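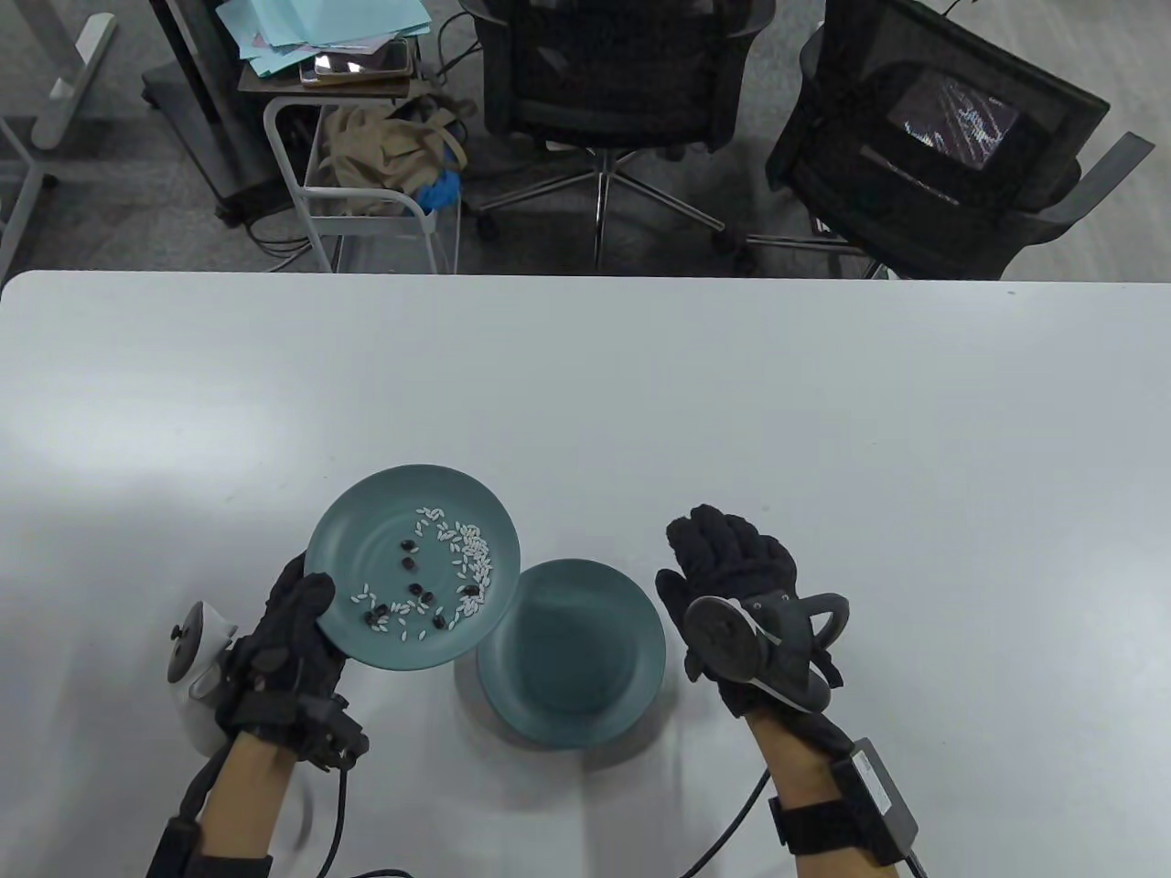 Table 2, Pimbridge ground floor: teal plates with rice and black beans.

Rice and Bean Table – Room and Equipment Checklist
Site: Pimbridge, open office, ground floor
Month: September
Checked by: Katherine Salazar
Second pair of eyes: Ionuț Neagu
Ratings: OK / OK with comment / Fix / Not checked

General comment before the list: what a nice table to inspect! I had only seen the old setup in the kitchen corner (cramped, dark, somebody always reaching past you for the kettle), and moving it out onto the big white table has made a huge difference. Dark beans on a white surface can be spotted from the other side of the room. Most of what follows is OK and I've tried to keep the comments short, though the floor section got away from me a little.

1. TABLE

1.1 Stands level, no rocking – OK
Leaned on all four corners. Solid.

1.2 Top clean and free of cracks – OK
Wiped down at 8:30 before we started and checked again at the end. No chips in the surface, no sticky patches.

1.3 Edges safe for forearms – OK with comment
People rest their arms on the near edge for a good long while with this task. I ran my hand along the whole length and found one slightly sharp spot close to the right corner. It didn't scratch me, but a strip of edge tape would be kind. Ionuț has a roll.

1.4 Cables clear of the plates – OK with comment
Any cable on the tabletop should run down and away on the near side, with enough slack that a sleeve or an elbow can't pull it across a plate. Check this again each time somebody changes seats. Please don't tape cables to the tabletop itself, the glue marks took me ages to get off last time.

1.5 No drinks on the table – OK
Thank you, everyone! The side shelf by the window is working beautifully.

2. PLATES

2.1 Rims and wells free of chips – OK
I went over every plate in the set with a fingertip, front and back. The teal ones are a great choice: rice shows up wonderfully against that color, and so do the black beans. The old white plates made rice nearly invisible and I am glad to see them go.

2.2 Plates matched in size – OK
Same color and same size for both plates in use. Keep it that way. A mismatched pair changes how far you need to tilt, and then the grains go everywhere.

2.3 Plates sit flat when set down – OK
No spinning, no wobble.

2.4 Room to tilt one plate beside the other – OK with comment
Try to keep the second plate close enough that it catches anything rolling off the first. When I came by, the rims were nearly touching and that seemed just right to me. Cempaka Nair likes a wider gap, and her gap is fine too as long as she goes slowly.

2.5 Spare plates stored low – Fix
Two spares were on top of the tall cabinet. Please bring them down to the cart or the lower shelf. I'm short, I'm biased, but still.

3. RICE AND BEANS

3.1 Tubs labeled – OK
Rice tub: 1,000 g when full. Bean tub: 480 g when full. Both labels are readable and both lids close with a proper click.

3.2 Not for eating – OK with comment
The label says so in big letters and I'm very pleased with it. Could we also have the same words on the lid? Once the tub is turned around you can't see the front.

3.3 No insects, no musty smell – OK
Poured each tub out onto a tray and had a good look and a sniff. Clean. The Munteanu beans are noticeably better than the last lot, rounder and glossier with hardly any broken skins, so please stick with them when we reorder.

3.4 Portion on the plate kept small – OK
A loose scatter of rice with a handful of beans is plenty. With a heaped plate you can't tilt without losing some over the rim, and you can't see what you're doing either.

3.5 Weigh-back at the end – OK with comment
Rice came back fine. Beans were a little under, and Ionuț found the missing ones in the chair well before I'd finished writing this line.

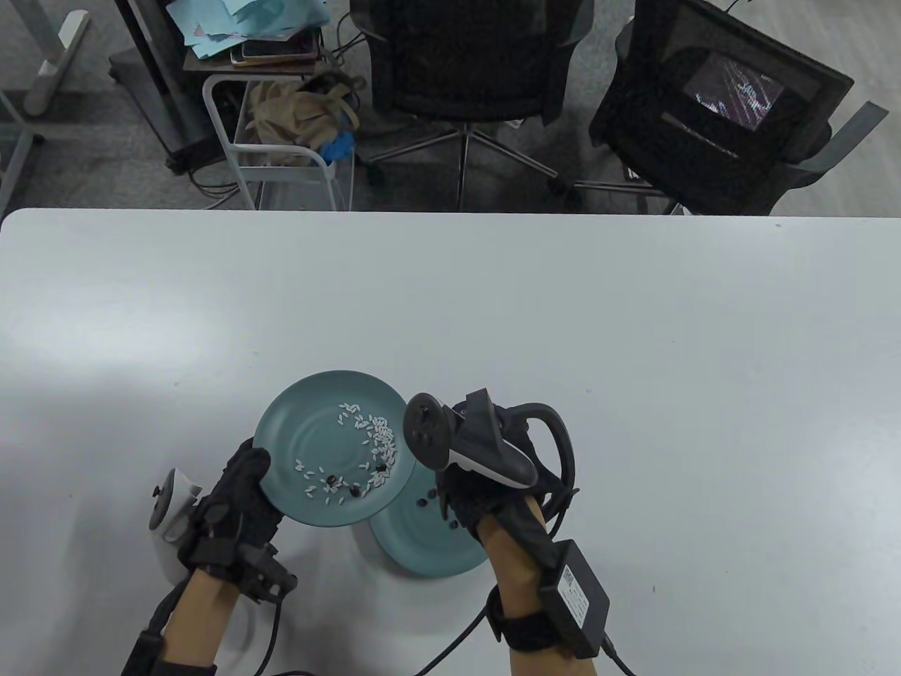

4. FLOOR

4.1 Carpet free of spills – OK with comment
My favorite section, bear with me. Gray carpet hides rice much better than you'd think. From standing height I would have passed it, and from my knees with a flashlight I found grains in a wide half circle under the near side of the table. A bean under a shoe on carpet is not much of a hazard, but the hard floor starts at the kitchen door, and beans do travel! Vacuum the carpet after each session, including the strip along the wall.

4.2 Vacuum available and emptied – OK
The Brutano is by the door and had an empty canister. It picks up rice very well. It is slower on beans, so collect those by hand first.

4.3 Walkway behind the table clear – OK
Measured from the far edge of the table to the first obstacle with the chairs pushed in: 1,075 mm. Comfortable. With a chair turned sideways you lose a fair bit of that, so see 5.3.

4.4 Nothing trailing across the walkway – OK

5. CHAIRS

5.1 Casters turn freely – Fix
The mesh-backed chair nearest the table has rice in one caster. I got out what I could with a toothpick and it rolls again, but it still clicks. Marius Pîrvu has offered to pop the caster off and clean it properly, which is lovely of him.

5.2 Bases and backs sound – OK
Five-star base checked for cracks, back mesh checked for tears. All good.

5.3 Parked out of the way when not in use – OK with comment
Push them right under a desk, facing in. Armrests poking out at hip height are the thing I bumped into twice during this inspection, so I speak with feeling.

6. CART

6.1 Stands firm, doesn't roll when nudged – OK
The white metal cart is a real asset here. Good height, easy to reach.

6.2 Top shelf tidy – OK with comment
Light blue papers and a few notebooks live up there. A stack is fine. Please don't let it grow higher than it is now, as it will slide when the cart is moved. Old sheets can go in the Brirkutari folder.

6.3 Wire basket free of food items – OK
Cloth bag is fine in the basket. Rice and bean tubs are not: loose grains drop straight through the wires.

6.4 Load – OK
Nothing heavy on top. Well done whoever moved the laminator.

7. LIGHT AND COMFORT

7.1 Light on the tabletop even – OK
No hard glare off the white surface at the time I was there (late morning). I'd love somebody to try it at 4:00 and tell me how the low sun behaves.

7.2 Screens nearby not distracting – OK with comment
A bright moving screensaver on a monitor behind the table catches the eye every time you look up from the plate. Suggest turning it off for the session.

7.3 Breaks – OK
A short break after every 250 g sorted is the house rule and people really do take it. Shake out your hands, look out of the window, come back.

8. STILL OPEN

Edge tape on the right corner of table 2 – Ionuț
Caster – Marius
Spare plates down from the cabinet – whoever reads this first
Lid label for both tubs – Cempaka
Afternoon light check – looking for a taker!

Comments from others

Ebuka Danladi: Agree on everything, especially the vacuuming. Could we put a shallow tray under both plates? I tried it at home with a baking sheet and caught nearly all of the strays.

Katherine: Yes, I'd love to try that. It needs a low rim so the forearms aren't resting on it. Bring the baking sheet in and I'll add it as 2.6.

Cempaka Nair: Lid labels are done. I will defend my wide gap at the next check.

Marius Pîrvu: Caster is off and soaking in nothing, just sitting on my desk. Four grains of rice and a lot of carpet fluff. Back on by 3:00, please use the other chair until then.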